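Fonus Community Help > Teaching by Demonstration > Getting Started

Wrapped toothbrushes: how do I give better demos with a leader controller?

Posted by Kianoush Ahmadpour
February 28, 2021

Hi everybody! I'm new here and completely hooked on this stuff, so please forgive the length.

I'm working on a tidy-up task with two arms on a tabletop rig, driving by hand with a leader controller. The job is simple to say: pick up the toothbrushes lying on the table and put them in the black basket. A person does it without thinking. I do it through the leader and suddenly I have the coordination of a sleepy toddler, but it's a blast and I can't stop.

So far I have 78 demonstrations saved. I trained on them over a weekend and the first result was really exciting to watch. The arm goes for a brush, lines up fairly well, closes... and then about half the time it closes on nothing but the loose end of the wrapper. The brush slides out, and the arm carries on to the basket as proudly as if it had something. When it does get a good hold, it often reaches the basket with the brush lying flat and bumps it on the rim.

The layout I start from looks like this, give or take. I toss the brushes down and don't arrange them. 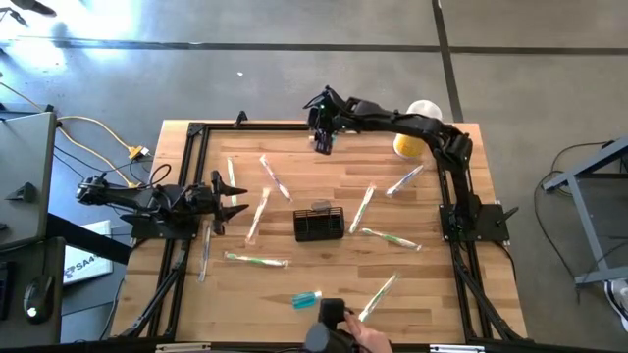
Start of an episode, leader in hand, brushes all over the table.

What I'd love help with:

Do I need to be more careful about how I lay the brushes out? Right now they point every which way and I grab whichever one seems easiest.

Should I keep the demos where I fumble a grasp and then recover? I've been deleting them. It hurts every time, because some of those recoveries were beautiful.

Also, should I be using both arms from the beginning? I keep wanting to pass a brush from one to the other, and I do it in some demos and skip it in others, depending on my mood.

Thanks so much in advance. I read this board every night with my tea and I've learned a ton already.

Firouzeh Ansari
Marked as helpful

Oh, I love this task! Long thin things in slippery wrappers are a wonderful way to learn driving, and a very good way to lose a Saturday.

Start with the thing you mentioned last, your mood, which I think is your biggest problem. If you pass the brush across in some demos and skip it in others from the same kind of starting position, the policy sees two different answers to one situation and may end up somewhere in between. Pick a rule and write it on a sticky note. Mine was: left arm takes anything on the left half, right arm takes anything on the right half, no passing. Once that was solid I recorded passing as a separate task with its own name, and it went so much faster than I expected.

The same goes for "whichever one seems easiest." Easiest to you changes from minute to minute. Choose an order you can stick to. I go nearest to the basket first and work outward, and if two are about the same distance I take the one closer to me. You want somebody looking over your shoulder to be able to guess your next move.

Keep the random layouts! Tossing them down is great. Just check now and then that you aren't tossing them the same way every time. I had a whole batch where almost every handle pointed toward my right elbow, and the arm was hopeless with anything turned around.

For the grasp itself, slow down over the last little bit. Come in above the brush, turn the wrist until the fingers sit on either side of the handle, pause for a beat, go down, close, pause again, lift. Those pauses feel silly from the driver's seat but they make the closing moment much clearer in the recording. And aim for the handle where the plastic lies close to it. If you grab near the sealed end you're teaching it to love the wrapper, and it will!

For the rim, tip the brush upright while you're still well away from the basket. Lift, turn, travel, lower. If you do the turn right above the basket you'll do it a little differently every time, and the arm will learn all of your versions at once.

Then decide what finished means before you press record. Is it one brush in the basket? Every brush? Does the packaging have to come off? I changed my mind halfway through once and had to throw out two days of driving. If there's going to be loose plastic lying on the table at the end, that's a different picture for the policy from a table without it, so be sure your demos cover it.
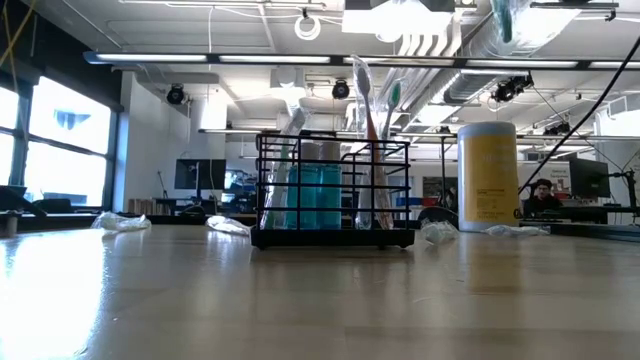
Bahman Sadeghi: Agree with all of that except the pauses. Keep them really short. I used long ones and my arm learned to hover over the object forever, just hanging there thinking about its life. A short beat is plenty, and if you count "one" in your head it's already too long for my taste. Also, trim the dead time at the beginning of each recording, when you're still getting your fingers settled in the leader. That fixed more for me than any clever setting.

On recoveries, please stop deleting them! Keep the ones where you missed, opened up, backed off a little and got it on the second try. Those show the arm how to get out of trouble, and it sounds like trouble is exactly where yours goes when it comes up empty. Throw away the ones where you dragged the brush halfway across the table or knocked the basket over. I sort mine into two folders, keep and toss, right after each session while I still remember what I did.

I wouldn't stop at 78 either. I went to 300 on a bottle task before I trusted what I was seeing. But record a small batch, train, watch, and then record more of whatever it's bad at. Don't sit down and grind out 1157 in a row because a forum told you to.

Tymofii Harasym

just add more cameras lol

OK, a slightly more useful version. Do you have a wrist camera, and do you ever look at what it sees? I drove for weeks looking straight at the table with my own eyes and wondered why the arm kept missing. Then I tried driving from the wrist view only, and wow, what a difference! Half the things I was using to line up weren't in that view at all. My head was over on one side, I could see the gap between the fingers and the object perfectly, and the arm had no such luck. Try one session where you only let yourself look at the screen. It's slow and you'll hate it for ten minutes and then it gets fun.

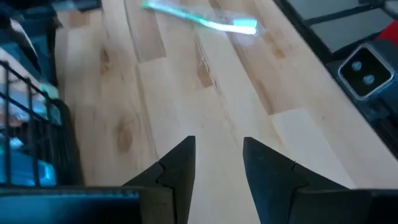

Once you've done that for a bit you start to bring the gripper in differently, on purpose, so the brush stays in view of the wrist camera for as long as possible on the way down. I swing in from farther back now and straighten out late. Watch out for window light too. Shiny wood plus shiny plastic can wash out, and a wrapper under glare is a hard thing to find. I record some in the morning and some after dark so it gets used to both.

No opinion on one arm or two, I only have the one. Jealous!

Kianoush Ahmadpour

You are all fantastic, thank you! The sticky note is already up. No passing, nearest to the basket first, brush upright before I travel. I dug some of my deleted recoveries out of the trash folder too (not all of them, sadly).

I tried the screen-only driving for one session tonight, and Tymofii, you're right, I was cheating with my eyes the whole time. My grasps were terrible at first and then I had a nice little run where everything clicked. I'm going to record a new batch in March with the new rules and leave the old one out of training, and I'll post how it goes in this thread.

Bahman, how short is short for the pause? And do you cut the end of the recording as well, or only the beginning?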